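GenRobot.AI hand-held gripper: three months in, one fault, still a fan

I have been using a pair of GenRobot.AI grippers since they came through the Samgate shop, and I love them more than is reasonable. They're light, the trigger is quick, and when you squeeze you can feel in your fingers how hard the jaws are biting. I do table clearing demos, so mine spend their days on cups, bowls and the odd spoon, and they're a joy on nearly all of it.

Now the fault. In May my right one started creeping open under load. You would close on something heavy, hold it steady for a few seconds, and the jaws would ease apart with no warning at all. A 300 gram bowl was enough to do it. I lost two bowls that way, one of them onto my foot (steel, thankfully — the ceramic one went on the floor in Dilurville and made a terrific noise). The position log kept saying the jaws were shut the whole time, and that worried me more than the bruise. Any arm trained on those recordings would learn that it was still holding something!

I sent it to Lanico for repair. Assunta Longo at their bench found a return spring seated wrong and a sensor reading the trigger instead of the jaws. She fixed both in roughly a week and didn't charge me. Check yours before you trust it: close on something that won't break, hold, and watch the gap.

Stacked bowls are still the test I'd run first, with the jaws open on either side of the rims.

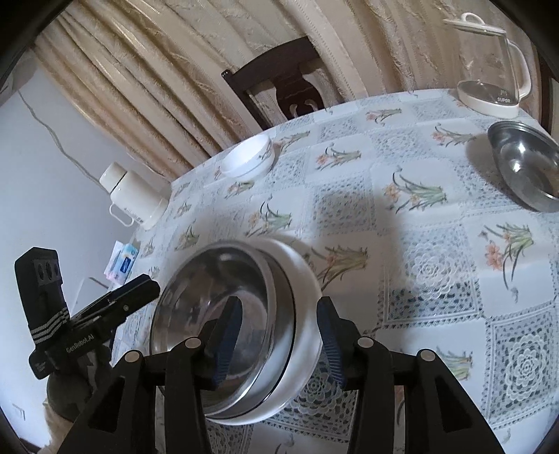
Blue ridged pads at the right side of the bowl stack.

The pads are great on smooth rims, by the way, and they wipe clean in seconds. I'd like a proper slip warning and a spring that can only go in one way. Four stars out of five, and I'd buy the pair again tomorrow.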